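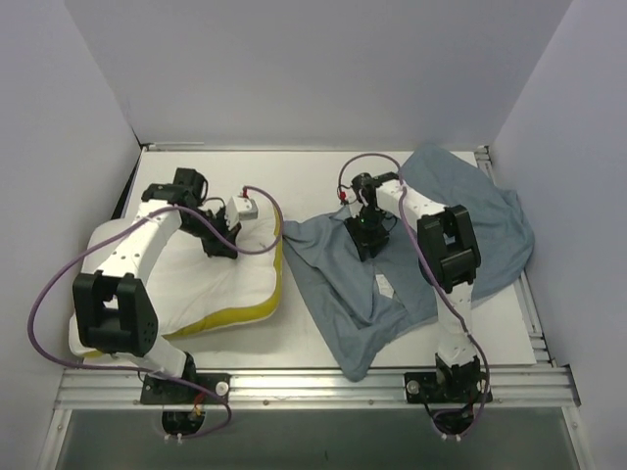

4. House rules for soft-goods trials

Figure 3. One of our two-arm cells at Guvwood, with the left arm over the pillow and the right arm over the gray-blue cloth. Both arms share the front rail.

I'll admit this is the section I most wanted to write, and the one my co-authors kept trying to shrink. The rules we work under at Guvwood grew out of a single page taped to the door in June, and by the time we'd logged 284 trials that page had 14 rules on it, a fair few crossed out and rewritten. I won't go through the lot. The full sheet is in Appendix B, and what follows is the stuff I'd want another lab to borrow (or argue with).

4.1 Before the arms are powered

Cables first, always. Look at the purple ones in Figure 3 and you'll see how much loop we leave on each arm. We used to tie ours down much tighter, and we paid for it in stopped trials – 81 of them in the early Andetti set were thrown out for cable snags alone. Our rule now is that whoever is on shift moves each arm by hand through its whole reach, watching the loop the entire time, and if it catches on anything at all you fix it and start the sweep again. It's boring and everybody hates it. We do it anyway.

The walls and platform stay plain. No tape marks, no sticky notes, no pencilled outline of where the pillow goes. I broke this one myself during the Gatti trials with a tiny cross in the corner, and we had to rerun a full morning's work once we noticed the policy was doing suspiciously well on that side.

4.2 Laying out the items

One item per arm to begin with, and each one has to be within easy reach of its own gripper. Items can sit close together, but the operator needs to be able to say out loud which arm owns which item before pressing start. If there's any humming and hawing, the layout gets changed.

Cloth is dropped, never arranged. We had a long argument over this, and I was on the losing side! My worry was that dropped cloth would be too hard to reproduce between sites. The counter-argument was that people arranging cloth by hand have habits, and the habits end up in the data. Sewn-in labels stay on too, wherever they happen to land.

4.3 Speed, shared space and stopping

Both arms are capped at 200 mm per second whenever the two grippers could meet over the middle of the platform. Outside that zone the operator may lift the cap, though most of us don't bother. Hands stay out of the enclosure while either arm is live, and that includes the arm you think is parked. The Petness protocol, which we otherwise copied pretty freely, lets you reach in beside an idle arm. We dropped that clause in our first week.

Anyone in the room can call a stop, and the person who calls it doesn't have to justify it until the log is written up. A stopped trial is kept and marked, with one plain sentence on what was seen. I'd love to report that our stop notes are all useful, but a good number of them just say "looked wrong", and we've decided to leave those in the released log as they are.

12 comments · 5 shares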